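로봇과 자동화 4강 강의 노트: 집안일과 현장 잡일, 기계한테 맡겨도 될까?

지난주에 Ánh Đàm 학생이 "그래서 로봇이 휠체어 하나 제대로 밀어 주나요?" 하고 물었죠. 저는 그 질문이 너무 좋아서 오늘 강의를 통째로 거기에 맞췄어요! 빨래 개기나 설거지도 결국 같은 얘기로 돌아오거든요. 물건을 찾고, 손을 가져가고, 잡고, 그다음에 힘을 쓰는 거예요. 일단 손을 가져가는 데서 시작합시다. 손잡이 두 개에 손 두 개, 우리는 눈 감고도 하는데 기계는 양쪽 위치를 따로 계산해야 해요. 손가락을 언제 오므릴지도 정해야 하고요.
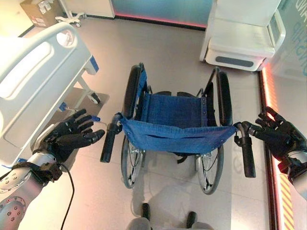

1. 잡기와 밀기는 다른 문제

손가락이 손잡이를 감쌌다고 일이 끝난 게 아니에요. 접이식 휠체어는 등받이가 천이라 눌리면 모양이 변하고, 앞바퀴 캐스터는 처음 밀 때 엉뚱한 쪽으로 돌기도 하죠(마트 카트 밀어 본 분은 다 아실 거예요). 두 팔이 힘을 조금만 다르게 줘도 방향이 틀어져요. 게다가 로봇이 두 발로 걷는다면 균형까지 같이 잡아야 합니다.

제가 Hoshino 실습실에서 빈 카트 밀기를 247번 돌려 본 적이 있는데, 잡는 것보다 문턱 앞에서 멈칫하는 게 훨씬 골치였어요. 공장 바닥은 평평하게 깔면 되지만 남의 집 문턱은 못 깎잖아요.

2. 그럼 어디까지 왔나

제 의견은 이래요. 바닥이 고르고 물건 자리가 정해진 곳이라면 빈 휠체어 옮기기는 맡겨 볼 만합니다. 사람이 앉아 있으면 얘기가 완전히 달라지고요. 저라면 아직 우리 어머니를 태우진 않을래요.

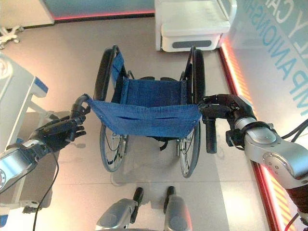

Neelam Mittal은 제가 너무 깐깐하다고 합니다. 병동에서는 빈 휠체어를 제자리에 갖다 놓는 데만도 손이 많이 가니까, 사람을 못 태워도 그것만 해 주면 당장 쓰겠다는 거예요. 듣고 보니 저도 좀 흔들렸어요. 다만 복도에 사람이 지나다닐 때 누가 지켜볼지는 둘이 결론을 못 냈습니다.

과제: 집이나 일터에서 두 손으로 하는 일을 하나 골라 동작을 40초 단위로 끊어 적어 오세요. 어느 동작에서 힘 조절이 제일 까다로운지도 표시하고요. 분량은 A4 한 장, 손글씨도 괜찮아요!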